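Why Can You See Through Some Things?

Look at the nearest window. You can see the street or the yard on the other side of it, but you can't see through the wall around it. The glass and the wall are both solid. You could knock on either one. So why does light get through one and stop at the other?

To answer that, you need to know a little about light and a little about what things are made of.

What light does when it hits something

You see things because light comes from them into your eyes. Some things, like the sun or a lamp, make their own light. Most things don't. A book, a shoe or a cat only shows up when light from somewhere else lands on it and bounces off toward you. In a completely dark room there is no light to bounce, so you can't see the cat even if it is sitting next to you.

Light can bounce off a thing. We say it is reflected. Light can also be soaked up, and then we say it is absorbed. Or it can pass through and come out the other side.

Usually more than one of these happens at once. Stand in front of a window at night with the lamp on and you will see your own face in the glass. Most of the light from the room goes straight out through the window, but a small part bounces back. In the daytime the same small part bounces back too. It is just hard to notice when there is so much brighter light coming in from outside.

Three useful words

Transparent means that light passes through in straight lines, so you get a clear view of what is on the other side. Clean window glass is transparent. So is clean water in a drinking glass.

Translucent means that light gets through but is knocked in many directions on the way. You can tell whether it is bright or dark on the other side, and you may see blurry shapes. Wax paper and frosted bathroom windows are translucent. People also use the word for things that are in between, clear enough to look through but a bit cloudy.

Opaque means that light does not get through. Bricks, cardboard and frying pans are opaque.

Many things don't fit neatly under one word. One sheet of writing paper held up to a lamp glows a little. A whole notebook doesn't. Thickness matters, and so does how bright the light is. Try closing your fingers over the end of a small flashlight in a dark room. The edges of your fingers will look red, so even you are not completely opaque.

What is going on inside

Everything around you is made of atoms. They are far too small to see. Inside each atom are even smaller parts called electrons, and electrons can take in energy. Light carries energy.

But electrons are fussy. They can only take in certain amounts. If the light carries an amount that fits, it may be absorbed. If it doesn't fit, the light can keep going. In glass, the light that our eyes can see doesn't carry enough energy for the electrons to take in, so most of it goes on through.

Glass is not clear to every kind of light. Ordinary window glass stops a good part of the sun's ultraviolet light, a kind our eyes can't see. If people could only see ultraviolet, windows would look a lot darker to us.

Colored glass lets some colors through and absorbs others. Red glass lets red light through and soaks up most of the green and blue. The old library in Pralarthorpe has a stairway window made of 184 small panes, and on sunny mornings there are patches of red, blue and yellow on the steps. The glassmakers got those colors by mixing small amounts of metals into the melted glass. Cobalt makes a deep blue.

Why clouds, snow and sugar look white

Water is clear. A cloud is made of water, so why can't you see through it?

The reason is that a cloud is not one big piece of water. It is a huge number of tiny drops with air between them. Every time light goes from air into water or back out again, it bends a little and some of it bounces. In a cloud this happens over and over until the light is going every which way. All the colors get scattered together, and we see white.

Snow works the same way, with tiny pieces of ice in place of drops. Sugar does too. Look at one grain of sugar through a magnifying glass and you will find that it is nearly clear. A spoonful is white.

You can also make something less white. Put a drop of cooking oil on a piece of plain paper and hold it up to a window. The oily spot lets more light through than the rest. Paper is made of thin fibers with air between them, and the oil fills up the gaps. Light bends much less going from a fiber into oil than from a fiber into air, so it isn't scattered as much. Solveig Boström, who teaches third grade in Dundon, has her class make paper lanterns with oiled windows every November.

Clear plastic

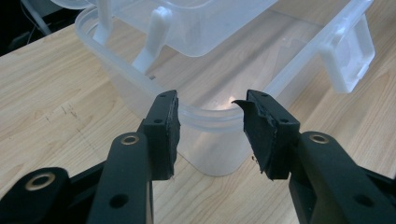 Plastic is made of long chains of atoms. In some plastics the chains lie in a jumble, a bit like cooked noodles, and the plastic can be very clear. In others, parts of the chains line up in tidy bundles. Light scatters where the tidy parts meet the jumbled parts, so the plastic looks milky. Makers can also stir in colored powders that block the light. A clear plastic storage container lets you check what is inside it without taking off a lid. The light wooden tabletop under it is a different matter, and you would have to bend down and look underneath to find out what is below. Wood is full of tiny tubes and fibers that scatter light, and it contains stuff that absorbs light as well.

Scratches make clear plastic cloudy over time. Each scratch is a little groove that sends light off in a new direction. Glass is harder than most plastics, so it usually stays clear longer.

Test it yourself

You will need a flashlight, a piece of white paper to use as a screen, and some things from around the house. Good ones to try are a plastic bag, a sock, a leaf, a drinking glass, wax paper and a wooden spoon. Ask before you borrow anything.

Prop the paper against a wall and make the room dim. Shine the flashlight at it. Hold each thing in the beam, one at a time, and look at the paper. Opaque things make a dark shadow. Translucent ones make a paler, softer shadow. Transparent things make hardly any shadow, though you may see bright lines where a curved part has bent the light.

Write down what you think will happen before you test each one. Then try 2 sheets of wax paper together, then 3, and see when the light stops getting through.

Never shine the flashlight into anyone's eyes, and don't look at the sun through any of the things you test.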